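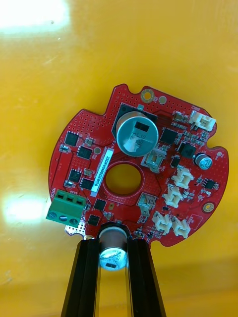 What's on a circuit board?

Lerkik Kids > How Things Work > Inside Gadgets

Lots of gadgets have one of these inside. Toys, fans, your toothbrush maybe. It's a flat board with tiny parts stuck on, and electricity runs between them. Usually green. Not always! Red ones work just the same.

The big silver can near the top is a capacitor. Stores a bit of electricity, lets it out quick when it's needed. Look for the black stripe, it helps people fit it teh right way round.

Black square = chip. Does the thinking or the switching, depends which sort.

White bits are connectors. Wires plug in there. Some have just 2 pins.

Tiny dots all over? Those are vias, little holes that join one layer of copper to another. A big board can have up to 795 of them.

Gold ring holes are for screws. Easy.

Never open anything thats plugged in. Ask a grown-up first.

Next: batteries, and why they run out

Filed under: Electricity, Ages 7 and up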